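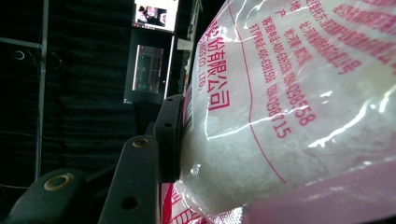

Clear bag, coarse white contents, plenty of red print.

Packet Library: progress report to the Conthorpe Fund
Prepared by Niloufar Daneshvar, Burnisholm
10/12/19

You asked in April for shorter reports with fewer adjectives. I have done my best with the first part.

Where we are

The library now holds 164 food packets, all entered on the shelf list with a note of what the packet says, in what language, and what the inside looks like to a person who can't read it. That last column was Khải Từ's idea and has become the most useful thing we do. People borrowing from the collection for language classes or packaging courses want to know whether you could tell salt from sugar with the label covered up. Often you couldn't. We have several clear bags of white, lumpy, gritty stuff where the film is perfectly see-through and helps not at all.

The shelf list was meant to be finished over the summer. It was finished in the autumn, which in Burnisholm can be hard to tell apart.

Reading the packets

Natsumi Miyazaki has taken on the Chinese and Japanese print and is working through it faster than we can buy shelves. A surprising amount of any packet turns out to be telephone numbers. One bag gives a line for customer service and a separate line for reporting fakes, which raised morale here for a whole afternoon, as none of us had thought our groceries worth forging.

The trouble with film bags is the curve. A fat bag bends its own label out of sight, and the company name slides round the side just as it gets interesting. Glare does the rest. We have settled on this order of work:

Read what can be read with the bag full.
Press the bag flatter and read again.
Write "not legible" and go home.

Bello Ajayi objects to step three on principle. His entries are noticeably longer than everyone else's and I have asked him to stop guessing at street addresses.

Handling

Soft packets remain awkward. Boxes and tins stand where you put them, and a crumpled bag does as it likes. We tried plate racks (they fell through), bulldog clips (left dents in the print) and a shallow tray with a lip, which works and cost very little. The trays are in the accounts under Storage, together with the plate racks, which we would still like to find a use for.

Pink is also causing difficulty. We first sorted the snack shelf by main colour, on the grounds that this is how anybody looks for a packet they half remember.

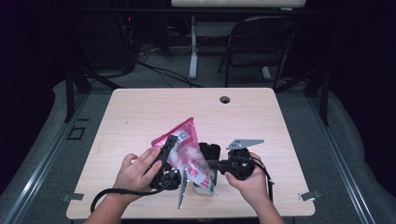
Fereshteh Rostami pointed out that half the shelf would then be filed under pink, red, or pink and red, with long arguments about borders. Snacks are now sorted by what is in them, and colour has been moved to the notes, where the arguments can continue without holding anybody up.

Loans

We have lent boxes to 9 groups. All but two came back complete. One returned with a packet missing and an apology, the other with a packet extra and no explanation. The extra one is a decent example of a resealable top and has been added to the list.

Money

Spending is almost where the plan said it would be. The overspend is labels, which is embarrassing for a project that is entirely labels. The archive kind from Jurkano would not stick to shiny film, so we bought tie-on tags and now have a drawer of very good stickers.

Still to do

Second shelf unit, once the wall at Rivera House has been looked at.
Check the best-before dates and decide what we do about them. Views differ. Khải thinks an expired packet is a historical document and I think it is a mouse's dinner.
Plain-language guide for borrowers, two sides of paper. Draft exists. It is four sides.

We would like to carry the unspent travel money over into storage, if the Fund is willing.

N.D.

Home | Projects | Reports | Borrow a box | Contact

Comments

Mrs P: Will there be any biscuits in the spring loan boxes? My class asked twice.

tagalong: I could take a few of those stickers off your hands if they're going spare.

Bello A.: For the record the street address was right.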